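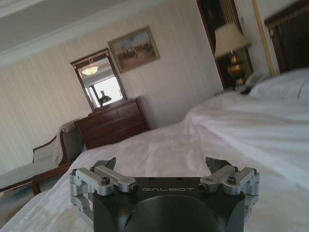 Imani Shirima asked us in April whether guests are expected to strip the bed before they leave, and whether doing so changes the cleaning charge. Guests are not expected to strip the bed, and the charge remains the same in either case. Her question is one of several received by the Cadwaladr guest services office on the subject of beds and linen, and the answers are collected on this page.

How often is bed linen changed?

Sheets, pillowcases and duvet covers are changed between every stay. During a longer stay, linen is changed on the fourth day and every third day after that. Guests who would like a change sooner may request one at the front desk before 10 a.m. for service the same day.

Can I decline a linen change?

Yes. Please tell the front desk or leave the green card on the pillow. Towels are handled separately and will still be replaced if they are left in the bathtub.

What bedding is provided as standard?

Each bed is made with a fitted sheet, a flat sheet and a duvet in a white cotton cover. Guests may choose between the standard pillow and the firmer Cloveo pillow, subject to availability. Extra blankets are kept at the housekeeping station on each floor and are supplied on request, without charge.

I have an allergy to feathers. What should I do?

Please state this when booking. Rooms prepared for guests with allergies are fitted with synthetic pillows and duvets and are made up separately from the others. If the request is made on arrival, please allow 20 minutes for the bedding to be exchanged. A vacant room of the same type will be offered where one is available.

What is the turndown service?

Turndown is offered between 6 p.m. and 8 p.m. in all suites, and in standard rooms on request. The attendant straightens the duvet, closes the drapes and leaves the bedside lamp on. Personal belongings on the bed or nightstand are not moved. If the bed is covered with clothing or luggage, the attendant will leave it as it is – a second visit can be arranged until 9 p.m.

May I bring my own pillow or blanket?

Certainly. Colored or patterned pillowcases are advised, as white ones are easily collected with the hotel linen. Our laundry processes about 2,000 pieces a week, and a pillowcase sent there by mistake may take several days to find.

What happens if the bedding is stained or torn?

Please inform the front desk as soon as possible. Ordinary stains are treated by the laundry at no cost to the guest. Where an item cannot be restored, a replacement fee may be added to the final bill – the current fees are listed in the room directory.

Whom should I contact about an item left in the bed?

Lost property is recorded by Elis Maddocks in the housekeeping office, which is open every day except Tuesday. Please give the room number, the date of departure and a short description of the item. Unclaimed items are held for six weeks.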